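Orange wine: a beginner's entry

4 min read

Orange wine is white wine made the way you'd normally make red, and I've wanted to give it a proper entry in this little wine encyclopedia of mine for ages! The grapes are white, but the juice is left sitting on the skins (and often the pips too) while it ferments, and that's where the colour comes from. It has nothing to do with oranges, although I've been asked that more often than you'd think.

You'll also see it called amber wine or skin-contact white. I use all of them, fairly carelessly, and so do most of the shops I buy from.
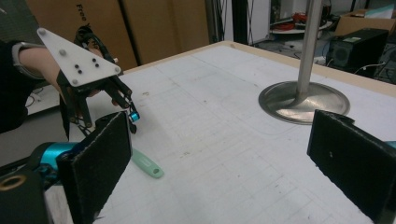 Mocanu

How it's made

An ordinary white is pressed straight away and the skins go off to the compost or the still. For an orange wine the winemaker crushes the grapes and leaves everything together, for a few days if they're being cautious or for several months if they aren't. The skins give up colour, tannin and a lot of flavour. The vessel can be steel, oak, plastic or clay, and people will argue about it all evening if you let them. In Georgia the traditional one is the qvevri, a big clay jar buried up to its neck in the ground, and the method there goes back thousands of years.

I first tried one at a tasting in Brirnstead one July, a cloudy thing the colour of strong tea, and I really didn't like it. It was grippy and a bit sour and I thought the bottle had gone off. I had a second glass with some hard cheese and changed my mind completely (this happens to me a lot with wine, so take it as you will).

What it tastes like

Dried apricot, bruised apple, honey without the sweetness, black tea, walnuts, sometimes a whiff of cider. The tannin is the surprise, that drying feeling on your gums that you expect from a red. Short skin contact gives you something fairly gentle and floral, and long contact gives you something you really want food with. 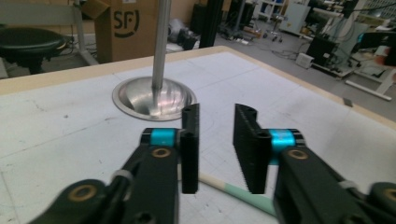
Grapes matter as well. Rkatsiteli and Ribolla Gialla are the classics, and Pinot Grigio is a lovely one to start with, as its pinkish skins turn the wine a sort of copper. Gewürztraminer smells glorious and can go bitter if it's left too long.

Serving

Don't have it fridge-cold! Very cold orange wine tastes of tannin and not much else. I take mine out a good half hour before I want it, and I use an ordinary red wine glass. The older, heavier ones are worth pouring into a jug first. An open bottle keeps better than most whites, and I've happily drunk one after 3 days.

With food, try it with curry, roast squash, kimchi, mushrooms, or a pork chop with plenty of fat on it.

Buying it

The Kotcombe wine shop keeps a small shelf of them, and Cistach, the online place I use when I'm feeling lazy, lists nearly 100 if you search for amber as well as orange. Look on the back label for the number of days on skins, and start at the low end if you're nervous. A bit of sediment is normal, so stand the bottle upright the night before and pour slowly.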